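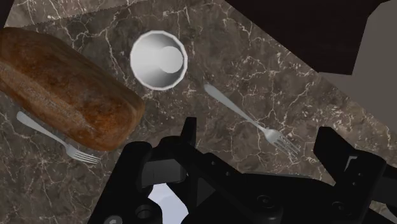

조리대 위의 빵과 흰 그릇

[자선 추첨 게시판] Virnard 어린이병원 후원 추첨, 현금 수령 선택 기한에 관한 문의

작성자: 은행나무17
올해 추첨권을 구매한 참여자입니다. 안내문 4항에는 당첨자가 주택 대신 현금을 선택할 수 있다고 되어 있으나, 선택 의사를 언제까지 통지하여야 하는지는 기재되어 있지 않습니다. 작년 규정에는 통지 기한이 17일로 명시되어 있었습니다. 해당 조항이 삭제된 것인지 확인을 요청드립니다.

작성자: Nurow_운영지원
문의에 감사드립니다. 통지 기한은 별첨 세칙으로 이관되었으며, 기간은 종전과 동일하게 당첨 통보일로부터 17일입니다. 기한 내에 회신이 없는 경우 현물 수령으로 처리됩니다.

작성자: 서편제
세칙으로 옮긴 것은 적절하지 않다고 봅니다. 추첨권 한 장이 300크로나이고 세 장 묶음은 600크로나입니다. 적지 않은 금액을 납부하는 참여자에게 중요한 조건은 본문에 두어야 합니다. 세칙은 구매 화면에서 두 번을 더 눌러야 열람할 수 있습니다.

작성자: moran_k
서편제 님 의견에 동의하기 어렵습니다. 세칙은 구매 동의란에 연결되어 있고, 동의 표시를 하지 않으면 결제가 진행되지 않습니다. 본문이 길어질수록 읽는 분은 오히려 줄어듭니다. Utby 지역 추첨도 같은 방식을 택하고 있습니다.

작성자: 서편제
Utby의 경우 최고 경품이 자전거입니다. 주택과 같은 기준으로 비교할 사안은 아니라고 생각합니다. 기한이 지나면 현물 수령으로 간주된다는 점도 문제입니다. 주택을 인수하면 등기 비용과 세금을 당첨자가 부담하게 됩니다.

작성자: Magdy Ouazzani
2년 전 조기 구매자 추첨에서 Moges 여행권에 당첨된 바 있습니다. 당시 통보는 등기우편으로만 이루어졌고, 출장 중이어서 수령이 아흐레 늦어졌습니다. 기산일이 발송일인지 수령일인지도 함께 밝혀 주시기 바랍니다. 아울러 조기 구매자 추첨에 당첨된 추첨권이 최종 추첨에도 포함되는지 문의드립니다.

작성자: Nurow_운영지원
기산일은 등기우편 수령일입니다. 조기 구매자 추첨에 당첨된 추첨권은 최종 추첨 대상에 그대로 포함됩니다. 경품은 최종 추첨분까지 합하여 총 975점이며, 목록은 4월 중 게시판 상단에 공지할 예정입니다. 통지 기한을 본문에 병기하는 방안은 담당 부서에 전달하였습니다.

작성자: moran_k
본문 병기에는 반대하지 않습니다. 다만 이미 판매된 추첨권에 적용되는 문구를 판매 기간 중에 수정하는 것이 가능한지는 의문입니다.

작성자: 은행나무17
답변 확인하였습니다. 기산일에 관한 문구도 세칙에서 찾지 못하였으니, 해당 조항 번호를 알려 주시면 감사하겠습니다.

작성자: Nurow_운영지원
세칙 9항 단서입니다.

문의: 게시판 운영지원 담당 | © Nurow 자선추첨 게시판. 무단 전재를 금합니다. | 맨 위로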